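Ticket: Product photos rotate / disappear after saving listing
Shop: Minhas (baskets, trays, storage)
Opened by: Anum Rana
Assigned: Sohail Durrani, Flisto seller support
Priority: high
Status: closed

Anum Rana
Hi – listing editor is eating my photos again. I upload, I see the thumbnails, hit Save, get the green bar, then reload and half the gallery is gone. The ones left are in the wrong order. Live shop shows the old gallery from spring. Tried Chrome and Firefox, same. Logged out and in, same. Need this fixed before the newsletter goes out August 10, 2023.

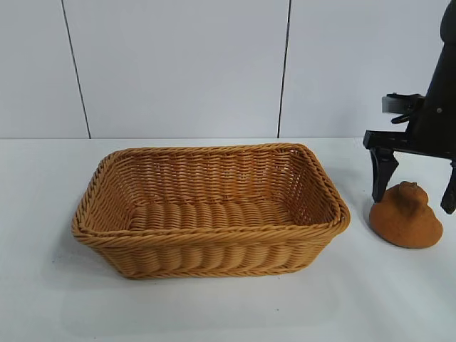
Sohail Durrani
Thanks Anum, got the files. Couple of questions. Is it every listing or only some? Do you save from the main editor or the quick edit popup? And which file is meant to be the cover – I'm assuming the one with the whole empty basket on the white tabletop, seen a bit from the front, but the live listing has something else first. Please also send the error code if there is one, small gray text under the green bar.

Anum Rana
Yes thats the cover. Only some listings. Trays are fine, the planters are fine, anything in Storage breaks. Main editor. No code under the bar, just "Saved". Noreen Yousafzai on our side tried it from her login and got the same thing so it's not my account.

Sohail Durrani
OK. Pulled the log for the Storage category. Every save goes through twice. First one has the full gallery, second one comes in 2 seconds later with a short gallery and overwrites it. So the editor is not losing anything, something else is writing after you. Do you have any sync app connected? Inventory, accounting, price rules, anything.

Anum Rana
Cakitz for stock levels. Had it forever. Trestesora for shipping labels but that only reads orders I think
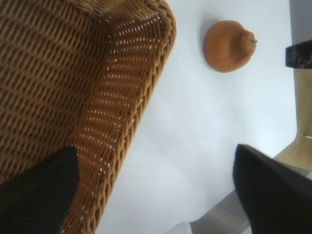

Sohail Durrani
Cakitz is the likely one. Please try this:
Settings > Connected apps > Cakitz > Pause
Wait for the status to say Paused, it takes a minute
Open one Storage listing, re-add the photos, Save
Reload twice
Don't disconnect it, pause only. Disconnecting wipes the SKU mapping and you'd have to do it all over.

Anum Rana
Paused. Re-added. Saved. Reloaded. Photos still there!! Order is right too. Turned Cakitz back on, waited, gone again. So its them?

Sohail Durrani
Sort of. Their app sends the whole listing back when stock changes, when it should only send the quantity. Your Storage category has "sync media" ticked on their side, the others don't. Did anyone change that lately?

Anum Rana
Asking Parveen, she set up the category.

Parveen Orakzai
Hi, joining the thread. Yes I ticked it last month, it said recommended. Sorry all. Unticked now. Do the old photos come back by themselves?

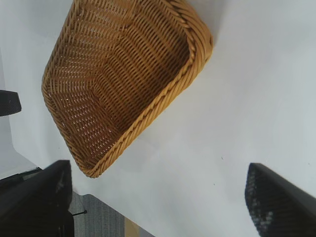

Sohail Durrani
No, but I can restore from the revision history. 47 listings in Storage, 22 of them were overwritten. Running the restore now, please don't save anything in that category till I write back.

Anum Rana
ok hands off

Sohail Durrani
Restore done. Covers should be back first in each gallery. Cached thumbnails on the category page can take a while, check the listing pages themselves.

Anum Rana
Checked most of them. All good except the lidded hamper, that one has its photos in there double.

Sohail Durrani
Known thing with the restore – deleted the duplicates by hand. I've passed the double write to Edeltraud Widmer in integrations so the editor shows a warning when an app overwrites media. No date on that yet. Leave "sync media" off in the meantime. OK to close?

Anum Rana
Yes close. Newsletter is scheduled. Thx

Ticket closed by Sohail Durrani. Reason: resolved, third-party setting.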